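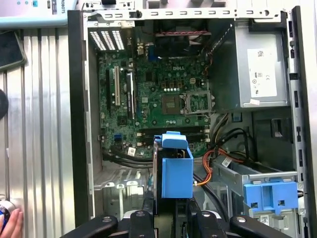

Alten Tower-PC ausschlachten und entsorgen – was muss vorher raus?

Skutero Hilfeforum > Haushalt & Entsorgung > Elektrogeräte
Frage gestellt im Februar 2023
Status: beantwortet

Frage

Hallo zusammen,

ich räume gerade den Keller meiner Eltern leer, das Haus wird verkauft und die Übergabe ist bald. Da unten steht ein Desktop-Rechner von Dell, den seit Jahren keiner mehr benutzt hat, dazu ein Röhrenmonitor, ein Drucker und eine Kiste mit Kabeln und alten Handys. Den Rechner habe ich schon aufgemacht. Prozessor ist nicht mehr drin, der Sockel ist leer, also lohnt sich ein Weiterverkauf als Gerät vermutlich nicht.

Meine Fragen:

Muss ich vor der Abgabe irgendetwas ausbauen oder kann das Ding komplett auf den Wertstoffhof?

Was ist mit der Festplatte? Meine Eltern haben darauf Steuersachen und Kontoauszüge gespeichert. Ich habe mir Drosix heruntergeladen, das soll Platten überschreiben können, aber ich müsste sie dafür ja erst irgendwo anschließen.

Kostet das was? Der Entrümpler Hudec hat für den ganzen Keller einen Pauschalpreis genannt und meinte, Elektroschrott käme mit 50 Euro extra dazu. Das kommt mir komisch vor, beim Wertstoffhof in Calolach steht auf dem Schild am Tor, dass Elektrogeräte aus Haushalten kostenlos angenommen werden.

Und gibt es Leute, die solche Teile noch gebrauchen können? Wegwerfen finde ich bei dem Zeug, das noch geht, ein bisschen schade.

Danke schon mal.

Antwort 1 (vom Fragesteller als hilfreich markiert)

Der Reihe nach.

Ausbauen: Vorgeschrieben ist das Entnehmen von Batterien und Akkus, sofern man sie ohne Zerstörung herausbekommt. Bei einem Desktop-Rechner ist das die Knopfzelle auf der Hauptplatine, meistens eine CR2032. Die sitzt in einer Halterung mit kleiner Klammer, Klammer zur Seite drücken, Zelle springt hoch. Pole mit einem Stück Klebeband abkleben und in die Sammelbox im Supermarkt oder Drogeriemarkt werfen. Bei den alten Handys genauso, wenn sich der Akku herausnehmen lässt. Wenn er fest verbaut ist, bleibt er drin, das sagst du dann bei der Annahme, die haben dafür eigene Behälter. Aufgeblähte Akkus auf keinen Fall in die Sammelbox, die gibst du dem Personal direkt in die Hand.

Alles andere darf drinbleiben: Netzteil, Laufwerke, Platine, Lüfter. Das Netzteil bitte nicht aufschrauben, auch wenn der Stecker schon lange gezogen ist. In den Kondensatoren kann noch Spannung sein und es bringt dir nichts.

Festplatte: Die Löschung der Daten ist Sache des Besitzers, der Wertstoffhof übernimmt das nicht. Ich baue Platten immer aus und gebe sie getrennt ab. Bei einer normalen Magnetfestplatte hast du zwei Möglichkeiten.

Erstens überschreiben. Dafür brauchst du einen USB-Adapter mit eigener Stromversorgung, vielleicht kann dir jemand einen leihen. Ein Durchgang reicht bei Magnetplatten, die alten Empfehlungen mit zig Durchgängen sind überholt. Dauert trotzdem Stunden. Drosix kenne ich nicht, aber achte darauf, dass wirklich der ganze Datenträger überschrieben wird. Schnellformatierung löscht nur das Inhaltsverzeichnis.

Zweitens mechanisch zerstören. Platte in den Schraubstock, mit der Bohrmaschine ein paar Löcher durch die Scheiben. Schutzbrille auf, Handschuhe an, die Scheiben können aus Glas sein und splittern. Danach ist sie ganz normaler Elektroschrott. Vorher natürlich überlegen, ob deine Eltern noch Fotos darauf haben. Das merkt man sonst erst hinterher, bei uns waren es die Bilder von zwei Geburtstagen.

Bei einer SSD ist Überschreiben nicht zuverlässig, da nimmt man die Löschfunktion des Herstellers oder zerstört die Speicherchips. In einem so alten Rechner wird aber kaum eine stecken.

Kosten: Aus Privathaushalten ist die Abgabe an der kommunalen Sammelstelle kostenlos. Ein Entrümpler darf für Tragen und Fahren Geld nehmen, das ist seine Arbeit. Ich würde bei Hudec nachfragen, wofür genau die 50 Euro sind, und mir das ins Angebot schreiben lassen. Wenn du sowieso mit dem Auto da bist, fahr die Sachen selbst hin. Der Röhrenmonitor ist schwer und gehört auch auf den Wertstoffhof, in eine eigene Sammelgruppe. Bildröhre nicht beschädigen, also im Kofferraum mit einer Decke drunter und dem Glas nach unten hinlegen.

In Calolach war ich selbst noch nicht. Bei uns muss man den Ausweis zeigen, damit sie sehen, dass man aus dem Landkreis kommt. Nimm im Zweifel einen Brief mit der Adresse deiner Eltern mit.

Antwort 2

Wir haben im November den Keller meiner Tante geräumt, da waren es 23 Kartons und drei Rechner. Der Tipp mit dem Selberfahren stimmt, wir haben damit am Ende fast 200 Euro gespart gegenüber dem Angebot von der Firma, allerdings mussten wir zweimal fahren und beim zweiten Mal standen wir ewig in der Schlange. Vormittags hin, nicht kurz vor Feierabend.

Zum Weitergeben: Ein Repaircafé nimmt manchmal Netzteile, Arbeitsspeicher und Kabel. Vorher anrufen, die wollen nicht jedermanns Keller geschenkt bekommen. Eine Dell-Platine aus so einem Bürorechner passt oft nicht in andere Gehäuse, weil die Anschlüsse anders belegt sind. Das nimmt also höchstens jemand, der genau dieses Modell hat. Im Kleinanzeigenportal „zu verschenken, Bastler“ reinschreiben, Modellnummer vom Aufkleber am Gehäuse dazu, und ein Foto von innen, sonst fragt jeder Zweite, was noch drin ist.
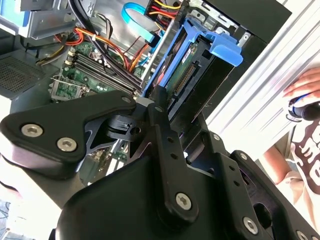
Desktop-Rechner mit geöffnetem Gehäuse

Dass der Prozessor fehlt, gehört auch in den Text. Wenn sich nach einer Woche keiner meldet, weg damit.

Arbeitsspeicher einfach am Riegel lassen ist Quatsch, wenn du ihn verschenken willst: die weißen Hebel an den Steckplätzen nach außen drücken, dann kommt der Riegel hoch. Falls überhaupt noch welche stecken. In eine Antistatiktüte oder notfalls in Papier einschlagen, keine Plastiktüte.

Bei den Kabeln kannst du die Netzkabel behalten, der dreipolige Kaltgerätestecker passt heute noch an vieles. VGA-Kabel braucht fast keiner mehr. Unsere haben wir trotzdem ein Jahr aufgehoben und dann auch weggeworfen.

Antwort 3

einfach zum elektromarkt bringen, die müssen das nehmen

Kommentar zu Antwort 3

Nur bedingt. Kleine Geräte müssen größere Märkte ohne Neukauf annehmen, da zählt die Kantenlänge, und ein Tower ist dafür zu groß. Den nehmen sie nur, wenn man ein gleichartiges Gerät kauft. Die Handys kann man dort abgeben, den Drucker vermutlich nicht.

Nachtrag vom Fragesteller

Danke an alle. Die Festplatte habe ich ausgebaut und angeschlossen, mein Bruder schaut die Ordner noch durch, danach wird sie gebohrt. Hudec macht jetzt nur die Möbel und das Regal, die Elektrosachen stehen nicht mehr im Angebot. Knopfzelle ist raus. Eine Frage noch: Druckerpatronen, die halb voll sind, gehen die mit dem Drucker zusammen weg oder in den Restmüll?

Kommentar

Können im Drucker bleiben. Lose Patronen nehmen die meisten Wertstoffhöfe auch an, manche Schulen sammeln sie. Tonerkartuschen vorher in eine Tüte, sonst hast du das Pulver im Kofferraum.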